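Workshop tips: sharing a bench with the picking arm

Since January the arm at Landar has done most of the small sorting on the service bench, and the mechanics have stopped digging through mixed trays at the end of a shift. The work has changed more than it has shrunk. These are the habits that stuck.

Wipe sockets before they go in the tray. Oily ones slide when the fingers close.

Spread them out. A heap is slow for the arm and you will end up sorting it by hand anyway. One layer is best, with a finger's width between pieces if you have the room.

Keep deep and short sockets in the same tray if you like. Suha Hourani tried separate trays for a month and went back to one.
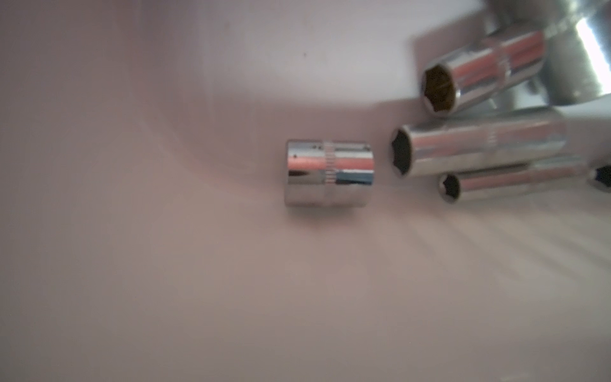
Deep sockets grouped together, with a short one lying apart. The short one is the easier pick.

Polished chrome is hard on the camera. Turn off the clamp lamp over the tray and use the ceiling lights. If the arm makes three tries at the same piece, move the piece and press resume.

Check sizes yourself before a set goes back to the truck. The arm sorted 1,782 pieces in its first stretch and 719 of those still got a second look from a person. Issa Awwad does the checking on mornings now, a job that used to be squeezed in after closing.

Write down every stop on the sheet by the door, with the tray number. "Jammed" is not enough.

Anyone on the bench can pause the arm. You do not have to ask the lead first.

Extra trays are on the Budik shelf, bottom row.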